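Chapter 4
Working Beside the Machine: Rules, Standards and Everyday Good Practice

When I first started teaching robot safety, in a drafty shed on the edge of Tarkville with a kettle that tripped the breaker, I made the mistake of opening with the standards themselves. I had sixteen apprentices that morning and I'd lost most of them by the second clause! So we'll come at it from the other side in this chapter, starting with the bench and the floor around it, and letting the paperwork catch up with us as we go.

A standard is really a long memory. Somebody's sleeve got caught, or a part flew off a table in a workshop much like yours, and a group of patient people sat down and wrote a sentence so that it would be less likely to happen again. Read it that way and even the driest page has a bit of life in it. My old colleague Knut Mühlbauer used to read clauses aloud over lunch at Etetgate (we groaned, of course) and then ask us which injury we thought was hiding behind each one.

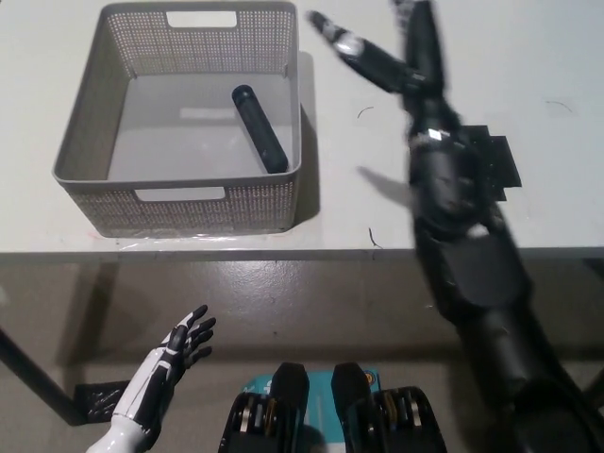
The first idea to get hold of is the difference between a hazard and a risk. A moving arm is a hazard whether or not anyone is near it. The risk depends on how likely it is that a person will be hurt, and how badly, and that changes with the speed of the arm, the shape and weight of what it carries, and where people are allowed to stand. You'll be asked to write both down for every task, including the dull ones, and I'd urge you to take most care over the dull ones. Picking up a small item and putting it down again looks harmless enough, and it's exactly the sort of job where folks lean in for a closer look.

The second idea is housekeeping, which learners tend to skip and inspectors never do. Before you enable motion, walk the area. Pick up packaging, offcuts and anything left on the floor, and check the work surface for scraps that could slide or snag. At Sala, Ginevra Cattaneo had her crew stop work for 2 minutes at every changeover to do just this, and she kept the habit going for years after the auditors had lost interest in it.

We'll work through one full risk assessment, the Tavinska cell, in Section 4.3. Have a pencil handy, and don't worry if your scores differ from your neighbour's the first time through.

Related chapters
Chapter 3: Sensors, Stops and Interlocks
Chapter 5: Writing a Risk Assessment
Chapter 6: Training, Sign-off and Supervision
Appendix B: Blank Forms for the Workshop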